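Tue 7 September

Nondano Walks opens guided hill route from Brorano to Kirui

Nondano Walks, the walking holiday company based in Stastholm, today announced a new guided day route between the village of Brorano and the upland settlement of Kirui. Bookings are open now, and the first group will set out later in September.

The route follows the old mule track out of Brorano, crosses the river by the footbridge and climbs through tea gardens to the ridge. Walkers should allow seven hours, including a long stop for lunch at Kirui. The return to Brorano is by minibus, and the fare is included in the price of the tour.

"Visitors have asked us for a full day in the hills that does not require a tent or a second night away," said Obadia Muli, Managing Director of Nondano Walks. "The Kirui path has been used by local families for generations. It is steep in places, and we would ask guests to take the grading seriously."
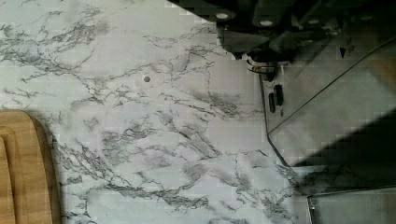

Marble-patterned worktop and wooden board.

Groups will be led by two guides, both of whom live in the district, and will set out at first light from the market square in Brorano. The tour is graded moderate to hard. It is suitable for adults and older children who are used to walking on uneven ground, and sturdy boots are required. Poles may be borrowed from the Brorano office without charge.

Lunch will be served in family homes at Kirui, where five households have agreed to receive walkers in turn. Guests with particular dietary needs are asked to give notice when booking — the nearest shop is a long way down the hill.
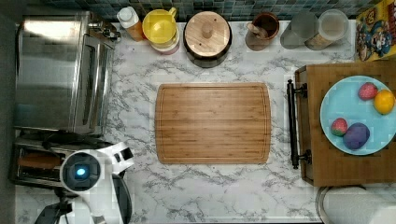 Bamboo cutting board on the kitchen counter.

Muthoni Mfaume, Head of Routes, led the survey of the track. "We have placed 54 waymarks between the footbridge and the ridge, and the section above the tea gardens has been cleared," she said. "The viewpoint below Kirui remains unfenced, and guides will keep groups to the inner path."

The route will close during heavy rain. Guests whose walk is cancelled by the company may choose another date or receive a full refund.

Places may be reserved at the Nondano Walks offices in Stastholm and Brorano. Private departures for schools and walking clubs can be arranged on request.

ENDS

Notes to editors

Nondano Walks arranges guided day walks and short walking holidays in the hills north of Stastholm. Interviews with Obadia Muli and Muthoni Mfaume are available through the Stastholm office.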